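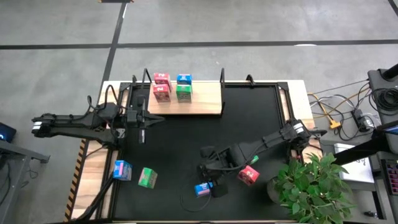 What do I need before I can watch Clastby on my TV?
A Grako box with the latest update, your Hadside account email and the remote that came with the box.

Guides > Grako box > Movies and celebrity channels > Adding Clastby

Setting up the Clastby channel

I watch way too much movie gossip, so this was the first channel I put on my own box (the star interviews are my weakness!). It's a pretty quick job once you know where the menus are hiding.

1. Turn on the TV and the box, then press the Home button on the remote.
2. Go to Channels, pick Add by Number and type 248. Clastby should come up with its purple logo.
3. Press OK and wait for the tile to show up in your list - mine landed right at the bottom, so scroll down.
4. Open the tile. You'll get a code on the TV screen.
5. Sign in to Hadside on your phone or laptop, choose Link a Device and type in the code.
6. Go back to the TV and choose your language for subtitles.

Note: The code expires after 7 minutes. If you wandered off to make popcorn, like I did, press Refresh and you'll get a new one.

Following a star or a show

1. Open Clastby and go to Search.
2. Type the name of an actor or a show. I started with Estrella, the weekly red carpet show, and I still haven't caught up.
3. Press the star button on the remote. New interviews and trailers will now land in your Following row.
4. To stop following, press the star button again.

Caution: Turn on Hide Spoilers before you follow any drama series! The clip titles give away everything, and I lost a whole season finale that way. It's under Settings, then Viewing.

Note: You can watch on two screens at the same time. A third one gets an error message, and you'll have to close the channel on one of the others before it will play.

If the Following row stays empty, sign out of Clastby, restart the box and sign in again. Your list is saved with your account, so you won't have to build it over.

Last updated November 27, 2020

We use cookies to remember your settings. Accept | Manage cookies

Contact | Copyright Hadside | Back to top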